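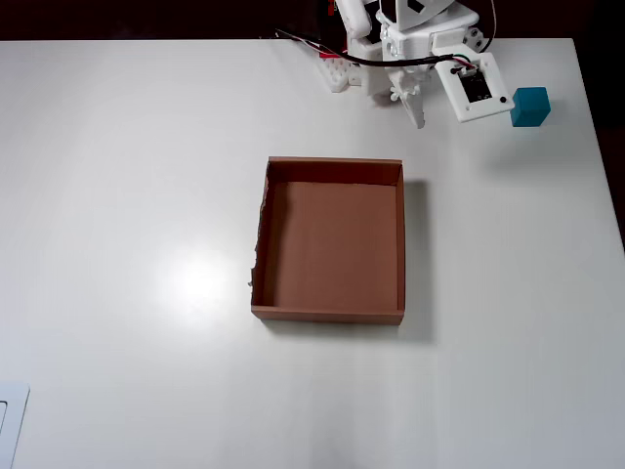

Robots at work > For younger readers > Why robots have rules

Who makes the rules for robots?

When I tell people I work with robots, they want to know if mine can talk or dance. Mine can't do either. They pick things up and put them down again, all day long, and I spend a surprising amount of my time on something that sounds terribly dull and isn't: rules!

You already know lots of rules. No running by the swimming pool. Look both ways before you cross the road. Robots have rules around them too, but here is the funny bit – nearly all of them are really rules for people. A robot arm can't read a poster on the wall. It has motors, some wires and a program, and it does what the program tells it to, even when the program is silly. So it's up to us to be sensible on its behalf.

Let's start with the arm

A small robot arm is a bit like your own. It has joints that bend, like your shoulder, your elbow and your wrist, and in every joint there's a motor. At the end there might be a gripper, which is a sort of hand. Plenty of grippers have only two fingers. Try picking up a building block with just your thumb and one finger and you'll see that two is enough for quite a lot of jobs. (Tying shoelaces is not one of them. I've tried.)

Now shut your eyes and stretch your arm out. How would you know if somebody's mug was in the way? You'd feel it. Lots of simple arms can't feel a thing. If the program says "move left", the arm moves left, mug or no mug. I lost a very nice mug that way in August and I'm still cross with myself, as it was completely my fault.

Rule one: know how far it can reach

Before we switch on a new arm, we work out the furthest place its fingertips could ever get to, in every direction. Then we mark that space. For a little arm on a table, a line of tape will do. The space inside is called the working area, and while the arm is switched on, we keep our hands, hair, sleeves and sandwiches out of it.

You can draw your own working area. Sit at a table, keep your bottom on the chair, and ask a friend to put down bits of paper at the very edge of where you can reach. It makes a curvy shape, doesn't it? A robot has a curvy shape like that too, only it goes up and down as well as side to side.

Rule two: one person is in charge

At the workshop in Bromia where I learned all this, my teacher was Wanda Sowa, and she had a rule that I still use. Whoever is holding the stop button is the boss. It doesn't matter if you're the newest person in the room. If you say stop, everything stops and everyone says thank you, even if it was a false alarm. I pressed it 8 times in my first week! Once was because I sneezed.

A stop button is usually big and easy to find, and on many machines it's red. You should be able to hit it without looking. It ought to be somewhere you can get to without leaning over the robot, too. Have a think about why that might be.

Rule three: slow first

When we try out a new job, the arm goes slowly. Really slowly. A snail would get bored. We watch the whole movement from start to finish, and only if it goes well do we make it a bit quicker. We start with easy things to hold as well, like a block or a ball of paper. Nothing made of glass, nothing sharp, and nothing alive (sorry, hamsters).

Rule four: off means off

Suppose a screw has come loose. Can you just reach in and tighten it while the arm is standing still? No! A robot that isn't moving might only be waiting. It could be counting to ten in its head. So first we switch it off and pull out the plug, and whoever is doing the mending keeps the plug where they can see it. One more thing to watch for: when the power goes off, some arms flop down like a sleepy puppet, so we rest them on something first.

Rule five: look after your cables

Robots have wires that carry electricity and messages. If a wire gets caught in a joint it can be pulled out or pinched. Each morning I look along all the cables from one end to the other and check that they can move freely and that nobody could trip over them. It's on my list between "screws" and "anything that smells funny".

So who writes it all down?

For big robots, like the ones that build cars, people from lots of countries get together and agree on rules called standards. A standard is a long document that says how to make and use something safely. There are standards for toys, bicycle helmets and plugs, so you've used hundreds of them without noticing. It can take years to agree on one, with a great deal of arguing over single words. "Should" and "must" are very different when you're talking about a safety fence!

Small places write their own lists too, to go with the big ones. Ours has 19 lines and is stuck up by the door. Line 12 is in my handwriting and is about mugs.

Write your own

Get a friend to be the robot. You're the programmer, and the robot can only do exactly what you say: "arm forward", "close fingers", "stop". Ask it to move a sock from one chair to another. After a few goes, write down the rules you wish you'd had at the beginning. I did this with a class and their first rule was "the robot must not giggle". It was broken straight away.

If you come up with a good one, ask a grown-up to help you send it in. I read them all, and the best ones go up beside our list.

More for younger readers
How does a gripper let go?
What is a motor, and why does it hum?
Jornine and the very long conveyor belt
Can a robot get tired?
Words robot people use

Contact us | © Ziółkowski Workshops | Back to top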